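Wiltville workshop puts robot teaching on a regular footing

A small automation workshop in Wiltville has begun teaching two-armed robots by remote control, with operators moving the arms themselves while the machine keeps a record of every motion. The workshop, run by the firm Votov, has collected 1,820 demonstrations since it opened in June and plans to keep going through the winter.

The work is simple to state. An operator guides both arms through a job from start to finish, then does it again. Each run is saved and later used to train software that is meant to do the job without help. The current exercise involves a light blue cup and a black piece with a narrow neck and a wide base, and the operator has to manage both hands at the same time.

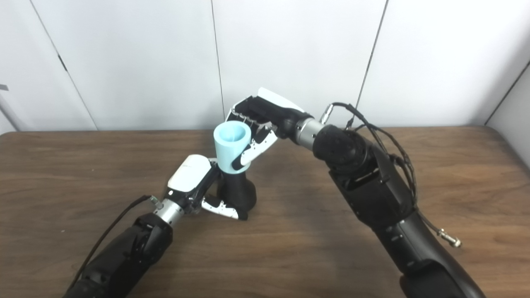 Both robotic hands at the cup, with the black piece beneath it.

Votov says two-handed jobs take longer to teach than one-handed ones. When one hand holds and the other moves, the operator has to watch both, and a small slip on one side can spoil the run. New operators practice for 2 weeks before any of their runs are kept. They are told to work at an even pace and to stop if they lose their grip — a rushed save is seldom worth having.

Runs that fail are marked and stored separately. The firm has not decided whether to use them in training. 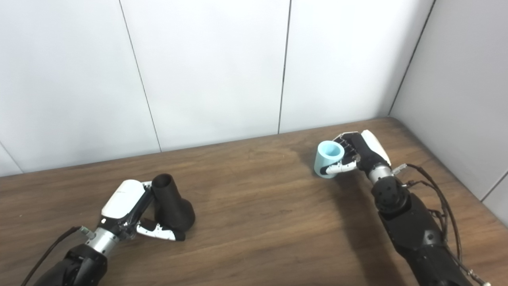 Hägglund, which supplies handling equipment to packing plants, takes a more careful view of the method. Its plant office said that recorded runs were a good start but that buyers would want to see the same job done on a different table, under different light, before they paid for anything. It added that it would be glad to send parts of its own for a trial.

Votov says it agrees with the point about changing the setting. A second station is being fitted out in Prustham, where the tables will be lower and the lighting left as it is in an ordinary storeroom. Operators will move between the two sites so that no single person's habits end up in all the runs from one place.
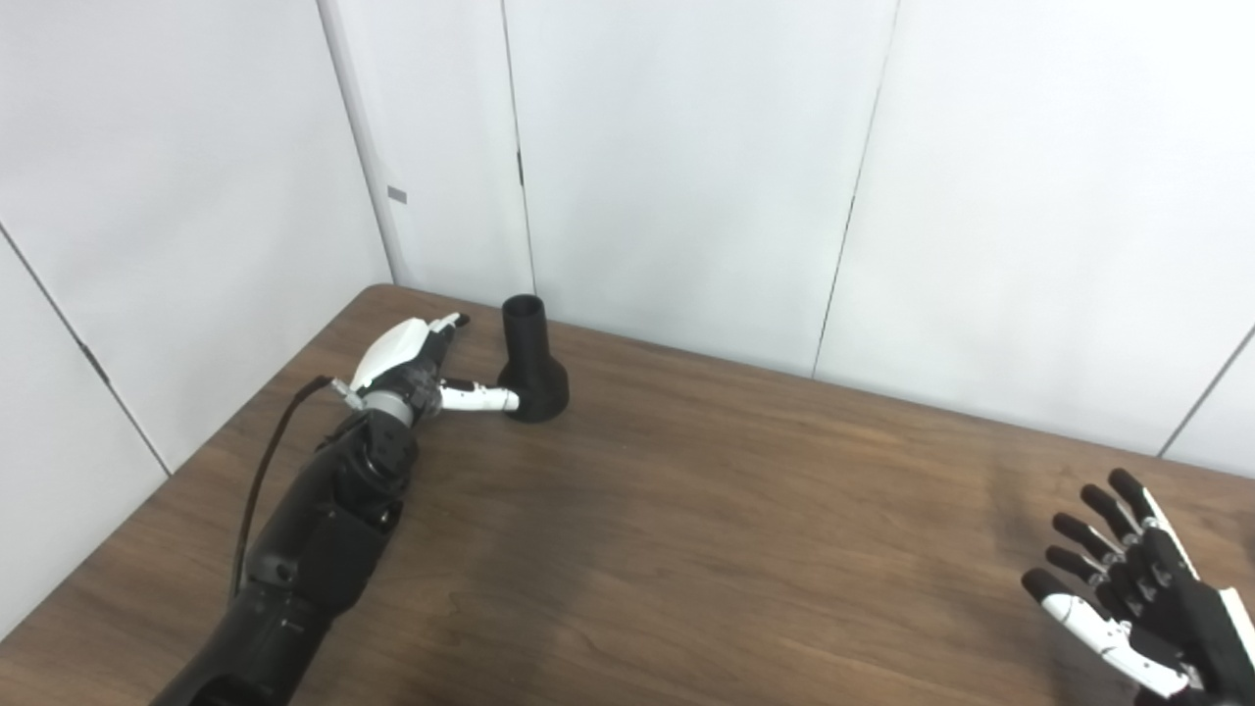

The Prustham station is due to start with a target of 1,000 runs. Each operator will work in blocks of 125, with a change of job between blocks. The firm found over the summer that people who repeated one task for too long began to take shortcuts, and their later runs had to be thrown out.

Some of the teaching may also be done by hand, with a person standing beside the robot and moving its arm directly. That way is slower with two arms — it usually takes two people — but it suits jobs where a part has to be eased into place. 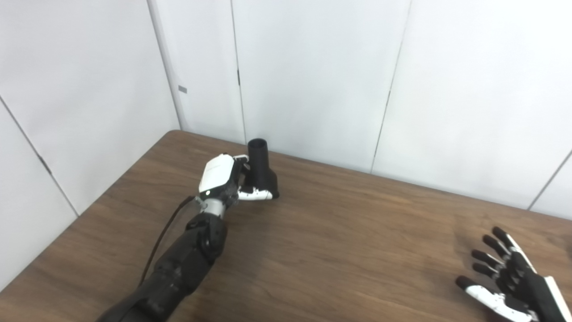 Can a robot learn a job from one demonstration?
Votov's operators say one run is too few for the jobs they teach. The software needs to see the same task done many times, with the parts starting in slightly different spots.

The Prustham station will take its first operators from the Wiltville team.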